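4. Course Task and Student Results

4.1 Setting

The elective ran for one term at Donberg Technical College and was open to second-year students with no earlier robotics course. Teams of two or three shared four workstations. Each workstation had one tabletop arm with a parallel gripper, a wrist camera and a laptop running Kirar, the teaching software we wrote for the course. Kirar hides most of the motion planning and leaves students with a short set of commands: move, open, close, record and replay. We left force limits under student control, as this was one of the things we wanted them to learn to set.

The first half of the term used foam blocks and plastic pegs. The second half, starting in December, used old desktop computers that the college had taken out of service. Memory handling was chosen as the main task. A memory module is light and stiff and has a clear orientation, and a student who has done the job by hand already knows what a good result feels like. The parts were no longer needed, so a bent pin or a cracked slot cost the course nothing.

4.2 Task description

Teams were asked to handle a memory module inside an open computer case in three stages. In the first stage the arm had to hold the module upright over the board and stay clear of every other part. In the second stage it had to line up the module with a memory slot. In the third stage it had to lower the module until both ends touched the slot. Pressing the module fully home was left as an optional stage, and teams needed staff approval before trying it.

A trial began with the module already placed between the fingertips by a team member and ended when the arm returned to its rest position. Teams could drive the arm by hand controller or write a script. The time limit was 100 seconds. A trial was stopped early if the gripper touched the case wall or a cable, and it was then logged as a contact failure. Each team was given 20 scored trials, with no limit on practice beforehand.

We did not clear the cases before use. Cables stayed where the earlier owner had left them, and processor sockets were not covered. In a pilot with bare boards on a bench, students wrote scripts that worked well and then failed as soon as walls and wiring were put back.

4.3 Data collected

Kirar logged joint positions, gripper width and wrist camera video for every scored trial. The course produced 200 scored trials from ten teams. Two members of staff then watched the video and gave each failed trial one main cause. Where they disagreed, a third member of staff, Guangming Xia, made the final choice. Teams also kept a written logbook, which was graded for completeness only.

4.4 What the wrist view shows

Students relied on the wrist camera far more than we had planned. Figure 3 gives the view during the first stage, with the module between the two fingertips and seen along its edge beside the processor socket. The linkage arms take up much of the lower part of the view, and the near ends of the memory slots to the left of the module are hidden.

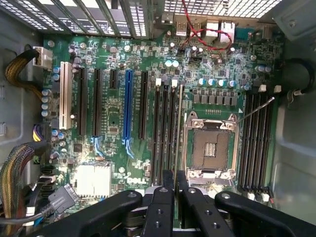
Figure 3. Wrist camera view of a memory module held upright over the motherboard. The open processor socket is to the right of the module.

Several teams dealt with the hidden slot ends by adding a second pose. They moved the arm back, recorded the position of the slot, and then replayed the approach without looking. This worked as long as the case had not been bumped in between. Two teams taped the case to the table after losing a whole afternoon of recordings, and we have since made this part of the setup for all teams.

4.5 Failures

Of the 200 trials, 31 ended in failure. The largest group was tilt: the module turned between the fingertips on the way down, so that one end reached the slot well before the other. Contact with cables came second. Drops were rare, and most came from teams that had set the grip force very low after reading our warning about damaged parts. The warning has been reworded.

Scripted trials failed less often than hand-driven ones, but the teams that wrote scripts had also practiced longer – their logbooks make this clear – and we do not read much into the difference. The one team that used padded fingertips from the Stikisar kit had no tilt failures. We plan to give the same pads to half of the teams next term.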